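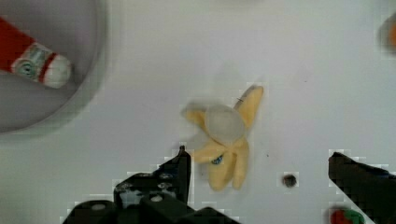 Issue 642 — page 4

Sorting out the play kitchen before the kids get back to it

Quick one this time, I've got a pickup at three. A few people asked how we keep the pretend food from turning into one big tub of sadness. So. Our method, pinched mostly from Ardalan Tehrani, who ran the toddler room at Skatmont before me and was far tidier.

You'll need
A clear table, white or pale if you've got it, makes small bits easier to spot
2 tubs with lids
A bowl of warm soapy water, plus a wrung-out cloth
Old towel
Masking tape and a marker
A bin bag. Be brave

First, tip the lot out. All of it, including whatever's living at the bottom of the dress-up box. Don't sort as you go, you'll only end up sitting on the floor reading the backs of cereal packets.

Then pull the soft stuff away from the hard stuff. Plush and foam food can't go in the soapy water, it takes days to dry and comes out smelling like a wet dog. Peeled banana, anything with floppy flaps or felt leaves: wipe with the damp cloth, pat, leave flat on the towel. Flaps spread right out so the folds get some air. Check for stickers before you wipe. If there's a little fruit sticker on it and the kids love it, go round the edge. If it's half off, take it off properly, it'll be in someone's mouth by morning tea.

Hard plastic next. Bottles, cups, plates, all in the water. Squeeze bottles get a squeeze first, over the sink, becuase they fill up with who knows what. Caps that come off: off, washed, dried, back on. Caps that are loose and small enough to swallow go in the bin bag, no arguments.

Now lay the table out as place settings. Sounds like mucking about but it's the fastest way to see what's missing.
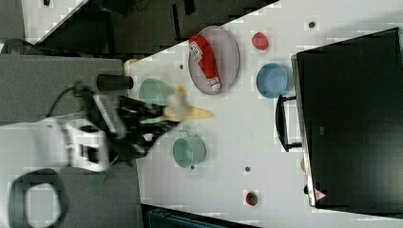

Dishes decide how much food you keep, I reckon. One dish, a bit of food to go with it, done. Put the sauce bottle across a plate, like the ketchup on the light grey one, and it won't roll off while you're fussing with the rest. Bowls and the mug can sit wherever there's space. Little things like the strawberry want a clear spot of their own or you'll sweep them onto the floor with your sleeve. Ask me how I know.

Anything without a dish by the end goes in the second tub. That's your swap tub. Trade it over every 2 weeks and they'll carry on like it's Christmas.

Labels: tape on the short end of the tub, not the lid. Lids wander. We tried the printed Brondier labels and they peeled by July, masking tape is still going.

Tubs are the Balaskas ones, shallow, so kids can see in without tipping. Teófilo Apaza swears by the deeper Tondon tubs for his lot but his are school age and can reach the bottom with out climbing in.

Last bit — get the kids to pack up from the table the first time. Bowls first, food after. Takes forever. Worth it, by the second week mine were doing it while I did the mats.

Next issue: puzzles with missing pieces, and when to give up on them.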